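Ternora Counter Display Set — clear tiered stand, bottle rack, trays and round baskets

Supplier: Prostora
Range: Ternora
Order code prefix: TN-23

The Ternora set is intended for small snack counters, staff kitchens and reception tables where packaged goods and drinks are set out for self-service. The parts are sold together or singly. No fixings are needed and all parts stand on any flat, level surface.

Tiered stand. Clear acrylic with stepped compartments and transparent dividing walls. Suitable for chocolate bars, small boxes and small round tubs or jars. The stand may be placed square to the table edge or on the diagonal. Taller boxes should go on the lowest step.

Bottle rack. Clear acrylic, two tiers. Holds small soft drink bottles, with the rear row raised above the front row.

Serving tray. Rectangular, pale, rounded corners. For rolls, cakes and other single items.

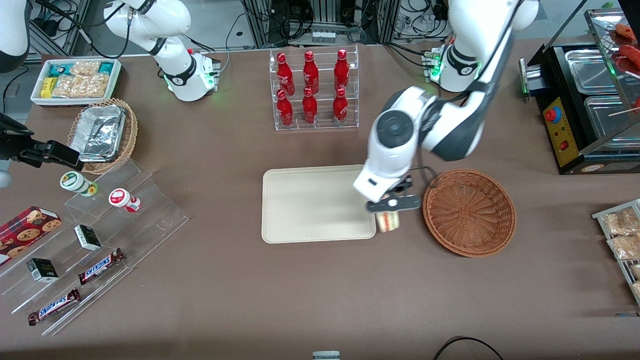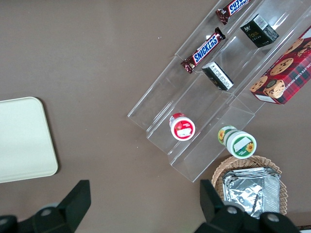 Tiered stand, pale tray and round woven basket on a brown tabletop. The bottle rack is shown in the first picture only.

Round basket. Woven wicker, supplied in reddish brown or light tan. Shade varies between batches. Takes a foil food tray as a liner — foil trays are not supplied.

Care
Wipe acrylic parts with a soft damp cloth and mild soap. Do not use alcohol, glass cleaner or scouring pads. Not dishwasher safe. Brush baskets clean and keep them dry.

Delivery and returns
Dispatched by Gál within 6 working days. Acrylic parts are packed flat in film, which should be peeled off before use. Unused goods may be returned within 30 days in the original carton.

Spares
Replacement dividing walls are sold in packs of 11 under the Steko label. They fit the tiered stand only — the bottle rack has no removable parts.

Food, drinks and packaged goods are not included.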